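2019-10-10 右腕相机自遮罩与时间戳对齐

接着上次没写完的。目标还是那一个:右腕相机的点云进规划场景之前，把自己的手指和对面那只夹爪去干净，同时不要把桌上的东西一起去掉。上一版遮罩是 Ese 手画的静态多边形，手指全闭时能用，张开以后内侧漏一条，漏出来的点在规划器里变成一小团悬空障碍，跟着夹爪走，永远在碰撞。Drirkari 这边的表现就是规划起点非法，直接返回失败，日志里只有一句 start state in collision，看不出是谁和谁。

今天只动软件。夹爪、相机、支架都没有拆，标定文件沿用原来的，没有重做。

环境

规划和场景管理在 Drirkari 的 dev 分支，相机驱动用 Morix 的包，跑在 Dekker 那台机器上。左右两臂的控制器各自一个进程，关节状态各发各的话题，由合并节点拼成一份完整的关节状态。后面的问题有一半出在这个合并节点上，先记在这里。

回放用的包是 Tshepo 录的，右腕彩色、右腕深度、两臂关节状态、两只夹爪的开度，共 1971 帧。下面说的帧号都是这个包里的序号，从零开始。录包期间右臂在桌面上方低速移动，夹爪开合若干次，左臂大部分时间停着，后段有一小段动作。

一、静态遮罩为什么不够

手指的外轮廓是弧形的，从根部往尖端收。闭合时两根手指贴在一起，中间只有一条缝，图像里看是一整块，占掉画面下方中间相当大的一片。多边形按这个姿态画，边界没什么问题。张开以后两根手指各往外走，外轮廓跑出多边形，中间露出来的桌面又被多边形盖住，等于该去的没去，该留的没留。

Ese 的办法是按开度存几张多边形，运行时挑最近的一张。我试了，能减少一部分漏点，但有两个地方不舒服。一是开度在两张之间时总有一侧差一截，只能靠膨胀补，膨胀大了就开始吃物体。二是换手指要重画，而我们换手指换得不少。Maarten 那边还在等另一套指型，到时候所有多边形作废。

决定改成渲染遮罩:拿手指模型按当前关节状态和开度渲一张深度图，和实测深度比较，差值在容差以内或者实测更近的像素判为自身。这个思路仓库里本来就有，是 Marloes 早先给外部相机写的 self_filter，只是没接到腕部相机上。外部相机离得远，手指只有一小块，模型差一点看不出来；腕部相机离得近，同样的模型误差放大得很厉害。

二、接入步骤和碰到的问题

self_filter 原来假设相机固定，外参在启动时读一次。改成每帧从变换树里取。改动不大，把构造函数里的查询挪到回调里，查询时间用图像的时间戳，不再用最新时间。

刚挪完跑起来就报外推错误，几乎每帧都报。变换树里最新的变换比图像时间戳旧。第一反应是加等待，等到变换可用再处理。加了之后报错没了，但整条流水线变慢，遮罩输出一阵一阵的，下游规划场景更新跟着卡。查队列长度，回调在里面排队，等待把唯一的线程占住了。

改成消息过滤器，图像先进缓存，变换到了再触发回调，等待期间不占线程。缓存深度给了 6。再大没有意义，旧帧拿出来也没用；再小会丢帧，夹爪快速开合时丢得明显。

改完以后输出稳定，但遮罩在运动中整体偏一截，方向总是落后于手指。停下来就对上。典型的时间差。

三、时间差从哪来

手指相对腕部相机的位置只和开度有关，和手臂关节无关。相机装在手腕上，手臂怎么动，手指在图像里都不该动。所以手臂移动时如果手指遮罩在图像里跟着漂，一定是相机位姿和手指位姿取自不同时刻。

查代码，果然。相机光心的变换按图像时间戳取，手指连杆的变换走的是另一条路，从关节状态回调里缓存的正运动学结果拿，那是最新值。两个时刻不一致，手臂一动就漂。self_filter 里原来就是这么写的，相机固定时只会让手臂遮罩稍微超前，外部相机看不出来，所以一直没人发现。

改法:全部统一到图像时间戳，连杆位姿也从变换树查。缓存的那份正运动学结果删掉。Marloes 看过，同意删，她说当初缓存是因为变换查询在旧版本里慢，现在的版本测下来可以接受。

改完之后手臂移动时手指遮罩不漂了。夹爪开合时仍有滞后。

夹爪开度走的是单独的串口，驱动里打时间戳的位置是在解析完成之后，没有扣掉传输和轮询的时间。用回放包做互相关:从图像里取手指内侧边缘的横向位置作为一条曲线，从开度话题取另一条，平移对齐，相关最高处的偏移就是固定延迟。得到近 50 毫秒，几次开合之间一致性不错，没有看到随时间漂的趋势。

内侧边缘的提取写得很糙，只在固定的几行里找亮度跳变，取中位数。黑色手指对黑色桌面时基本找不到边，只有手指下面垫着白板的那些段能用。所以互相关只用了白板段，其他段直接跳过。要做得正规一点应该录一段专门的，手指下面全程垫浅色，先记着。

延迟补偿放在夹爪驱动里，参数名 stamp_offset，默认为零，在 launch 里给值。没有放在遮罩节点里，因为别的节点也用这份开度，放在源头大家都对。Thodoris 提醒他的力控节点自己做过一次补偿，两边一起补会过头。查了，确实有，写死在代码里。他那边先删掉，改成依赖驱动的时间戳，合并顺序是驱动先进，力控后进，中间不要让任何人拉代码跑真机。

四、合并节点

合并节点的逻辑是任何一侧有新消息就发一份完整的，另一侧用上次的值，时间戳取当前时刻。也就是说左臂的旧值会带上新的时间戳。左臂停着的时候没影响，左臂一动，对面那只夹爪的遮罩就错位。

这件事在只关心右手自身遮罩的时候看不出来，在去除对面夹爪时才出来。右腕相机抬起来的时候，左侧那只夹爪正好在画面上方中间，板状的平行夹，后面拖着一截手臂，深度范围又落在工作空间里，不去掉就会被当成一大块障碍。规划器把它加进场景，左臂本体和这块点云互相碰撞，左臂也规划不出来了。一个节点的问题，两条臂一起停。

考虑过三种改法。

第一种，合并节点等两侧都到齐再发，时间戳取较旧的一侧。正确，但任一侧掉线则全部停发，安全监控节点订阅的也是这份话题，会误报。

第二种，合并节点不动，变换发布节点改为分别订阅两侧的原始话题，各自带各自的时间戳。变换树本来就支持每个连杆不同时刻，查询时插值。

第三种，做近似同步，时间窗以内配对。参数多，又多一处要调的东西。

选第二种。改动集中在变换发布节点，合并话题保留给只需要粗略状态的节点。改完用回放包后段验证，左臂动作期间遮罩跟得上。

顺带发现变换发布节点对静态关节也按动态发，量不小，改成只发一次。这和本次问题没有关系，单独一个提交。

五、渲染模型

手指的碰撞模型是凸包，拿来渲染不行。弧形的肩部被凸包填平，遮罩比真实手指胖一圈，桌面上靠近手指的东西会被连带去掉。换成视觉模型，面数多，渲染时间上去了，但还在预算里。

视觉模型根部少一块。手指靠近根部的位置嵌着一块小的矩形垫，实物表面和周围塑料的颜色深浅略有差别，视觉模型里这里是一个空洞，导出时大概是作为单独零件没有勾上。渲出来的深度图在这个位置是背景值，实测深度更近，按规则仍判为自身，所以彩色遮罩没问题。但是深度图在这块本来就不稳定，有时候没有值，有时候跳到后面去，跳到后面时规则判为非自身，就漏一小撮点。

处理方法是给模型补一张面，把洞封上，然后规则里加一条:渲染有值而实测无值的像素，也归自身。补面是在网格文件里手工做的，没有回到原始设计文件改。等 Maarten 重新导出之后要把我这版替换掉，不要忘。

近距离的问题比模型更麻烦。手指根部到相机的距离已经小于深度相机的最小工作距离，那一片的实测深度不可信，有时候给出远处的值。如果单纯按差值比较，这片会漏成一大块。所以最后的规则分两段:渲染深度小于最小工作距离的像素无条件归自身，其余按差值比较。写成伪代码:

对每个像素
 若渲染深度无值，保留
 若渲染深度小于最小工作距离，去除
 若实测深度无值，去除
 若实测深度小于渲染深度加容差，去除
 其余保留

第四条里没有设下限，意味着手指和相机之间如果真有东西，也会被当成自身去掉。目前能接受。夹着物体时物体有一部分可能挡在手指前面，这部分丢掉后由抓取物附着模型补。以后要做手内位姿估计的话这里必须改，彩色图那一路不能共用这份遮罩。

六、膨胀量

边缘还是会漏一圈飞点，来自深度在物体边缘的混合像素。常规做法是把遮罩膨胀几个像素。试了一系列值，小的时候飞点残留，大的时候开始吃旁边的薄物体。

吃得最早的是杯子里竖着的那两根柄。杯子半透明，深度本来就稀，能在点云里站住的基本只有伸出杯口的柄，一蓝一红，红的斜着从蓝的前面过去。夹爪在旁边一动，膨胀大一点，柄上的点就断开，聚类变成两三段，小于最小簇点数的段被丢弃。规划器于是认为杯口上方是空的，轨迹从柄上扫过去。回放里看到过一次，第 1859 帧附近，当时右手正在杯子一侧，规划出来的轨迹和柄相交。真机上没有执行。

最后膨胀取小值，飞点改用另一道滤波处理:看点的法向和视线的夹角，夹角太大的去掉，再做一次邻域点数检查。这道滤波只作用在遮罩边缘的一条窄带里，不碰其他区域，柄能保住。

窄带的宽度和膨胀量本来是两个参数，合成一个了，窄带宽度等于膨胀量的两倍。少一个要调的。以后有人觉得不合适再拆。

七、对桌面物体分割的影响

遮罩改完以后顺手跑了分割回归。分割这块是 Tshepo 的，我只跑不改，结果交给他看。大致情况如下。

手指旁边只露出一小条边的圆片，之前要么整个丢掉，要么和手指残留点粘成一个奇怪的簇。现在能单独成簇，但露出部分太少，拟合圆不可靠，半径随便跳。建议给可见弧长设阈值，不够的只报存在，不报位姿。Tshepo 倾向于直接从彩色图走，粉红色在白板上好分。两条都不冲突，他先做彩色的。

红白两色的小块没有受影响，几何上是一个簇，彩色分割会切成上下两个。以前就是这样，和遮罩没关系。融合规则里几何应该优先，现在是彩色优先，这个要改，Tshepo 已经有条目。

绿色带格子的那片扁平物，深度上和桌面几乎分不开，平面拟合之后就没了。桌面是黑的，深度噪声本来就大，平面容差放得宽，薄的东西全进桌面。收紧容差会让桌面碎掉。这个物体只能靠彩色，而且亮度低，格线在暗处很淡。暂时标成仅彩色类别。

木盒稳定。顶面平、颜色浅，是整个场景里点云质量最好的东西。长条槽在点云里时有时无，斜着看时槽里没有回波，只能看到一条缺失。小圆孔在点云里基本不可见，彩色图里可见。现在盒子的朝向是用顶面的四条边估的，方形顶面有四重歧义，靠槽的方向和圆孔在哪一侧来消歧。回归里有几帧夹爪压在盒子前面，圆孔被挡，歧义消不掉，朝向在相邻帧之间翻转。

翻转的问题改在跟踪层:相邻帧朝向差如果接近直角的整数倍，且当前帧没有观测到圆孔，沿用上一帧的结果。观测到圆孔则以观测为准。Tshepo 认为应该在检测层输出多个假设，跟踪层去选。他的做法更干净，工作量也更大。先用我的，接口留好。

盒子后面只露出一部分的浅色容器，和盒子经常合成一个簇，高度差不够大。带来的后果是盒子的包围盒变大，规划偏保守，不会撞，但是放置动作有时候因为这个被判不可达。没处理。

八、背景

背景是黑帘子，深度上零散有一些点，距离不准，跳动。之前用工作空间裁剪框去掉大部分，裁剪框是按桌面画的，相机抬起来看远处时上方的点还会进来。裁剪框改成在桌面坐标系里给，不再跟相机走。这本来就应该如此，不知道什么时候改成相机系的，提交记录里查到是一次调试后忘了还原，是我自己的提交。

架子那一侧的杂物也在裁剪框以外了。架子上的东西经常有人动，不应该进场景。

对面夹爪后面的手臂竖着往下接到桌子后沿，正好压在裁剪框的边界上，一半在里一半在外。遮罩去掉框内的一半之后没有残留。遮罩如果关掉，裁剪框切出来的半截手臂很难看，也很误导，调试的时候注意先看遮罩开关的状态再下结论。我在这上面浪费了不少时间。

九、规划侧改动

起点碰撞的报错信息改了，现在会打印碰撞对和接触点所在的坐标系。格式:

plan rejected: start state in collision
 link: right_finger_left
 object: octomap
 frame: table

连杆命名需要说明一下。right_finger_left 指右夹爪的左手指，以右腕相机的视角分左右。仓库里另外有一处是以基座视角命名的，左右相反。这两套并存很久了，这次统一到相机视角，改名脚本在 tools 目录。旧的回放包里话题名没变，只有连杆名变，所以旧包能放，但是旧包里录的变换不能用，要重新从关节状态生成。回放脚本加了 regenerate_tf 选项，默认打开。

占据栅格更新加了一条限制:夹爪开合期间暂停更新，停稳后恢复。理由是开合瞬间哪怕时间戳对齐了，深度相机自己在曝光期间也有拖影，遮罩再准也会漏。暂停期间场景保持上一份。如果这段时间有别的东西动了，规划器不知道。目前桌上的东西只有机器人自己会动，可以接受。

恢复更新的判据用开度变化率，低于阈值并持续几帧。夹着软物体时手指会慢慢蠕变，变化率长期在阈值附近，更新一直恢复不了。给了一个最长暂停时间，到时强制恢复，并打印警告。

清除逻辑也有问题。栅格里的旧障碍靠射线穿过去清除，被遮罩去掉的像素不发射线，所以手指后面的旧障碍一直清不掉。夹爪停在一个地方不动，身下那块区域的障碍就一直留着，直到手臂挪开。这在逻辑上是对的，看不见就不该清。但是放置物体之后撤手时，旧障碍还在，撤手路径起点经常判碰撞。现在的临时办法是撤手的第一段直线运动不查栅格，只查模型碰撞。这一段很短，方向固定，速度给低。Thodoris 同意，条件是力控监视必须开着，监视没开时撤手段拒绝执行。已经按这个条件写了。

十、测试

单元测试补了几项:

时间戳统一:构造一条匀速运动的变换序列，检查相机和手指位姿取自同一时刻，相对位姿恒定。

开度插值:开度消息稀疏时遮罩按插值结果渲染，不跳变。

近距离规则:渲染深度小于最小工作距离时，实测给任意值都应去除，包括无值和极大值。

连杆改名:加载旧配置时报错退出，不允许静默通过。

最后一项是 Ese 要求的。她上次遇到过旧配置静默加载，遮罩节点找不到手指连杆，就什么都不渲，输出等于输入，看起来一切正常。现在找不到连杆直接退出。

回放测试跑完整个包。漏点按连通块看，不按点数看，零散单点由下游滤掉，只有能成簇的才算漏。全闭合和静止张开两种状态下没有成簇的漏点。开合过程中偶尔还有，被暂停更新挡住，不进栅格。手臂移动中也没有再看到跟着手走的悬空团。

有一个情况没测到:手腕大角度翻转，相机朝上。包里没有这种姿态。Grorow 那边的流程里有翻转倒料的动作，迟早要碰到，等下次录包补上。

真机跑了一小段，低速，只做悬停和移动，没有抓取。右手停在白板上方，手指闭合，规划起点合法，左臂也能正常规划。之前同样的姿态必报碰撞。栅格里看到杯子上方的柄还在，两根没有分开，合成一个簇，对避碰来说够了，对抓取来说不够。

资源占用方面，渲染放在显卡上，和分割网络抢。两个一起跑时遮罩的延迟有毛刺。试过把渲染分辨率降一半再放大，边缘粗糙，膨胀量得跟着加大，柄又断了，不划算。先维持原分辨率，分割网络降频。Dekker 上还有别人的训练任务，跑真机之前先确认没有人在用，这条写进启动检查里了。

十一、没想清楚的

遮罩节点放在驱动之后、所有订阅者之前，还是每个订阅者自己决定用不用。现在是前者，简单，但是像手内位姿估计这类恰恰需要手指附近的像素。可能的折中是同时发原图和遮罩图，订阅者自己相乘。带宽增加有限，遮罩是单通道，压缩之后很小。缺点是两路要同步，又回到时间戳的问题上，好在同一个节点发出的可以用完全相同的时间戳，精确匹配即可。

Marloes 倾向于折中方案。Maarten 反对，理由是每个订阅者都要改，总会有人忘。我没有强烈意见，等手内位姿那边真开始做再定，最早也要到明年 January 的里程碑之后。

另外一个是开度到手指角度的映射。现在用的是线性，实测在两端有偏差，接近全闭时模型手指已经贴上，实物还差一点点，反过来的情况也有。查找表可以解决，但是谁来量、换手指之后谁来重量，没有说清。

右腕彩色，手指闭合:

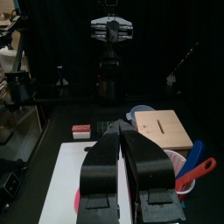
十二、待办

夹爪驱动 stamp_offset 合入，之后 Thodoris 合力控那一侧。
补面的手指网格在 Maarten 重新导出后替换，提交信息里标了临时。
录一段手指下方全程垫浅色板的开合包，重算延迟。
录手腕翻转姿态。
Tshepo:圆片走彩色，几何优先的融合规则。
盒子与后方容器粘连，未分配。
撤手段不查栅格的开关在 Drirkari 配置里叫 retreat_skip_octomap，默认关，真机 launch 里打开，别的地方不要打开。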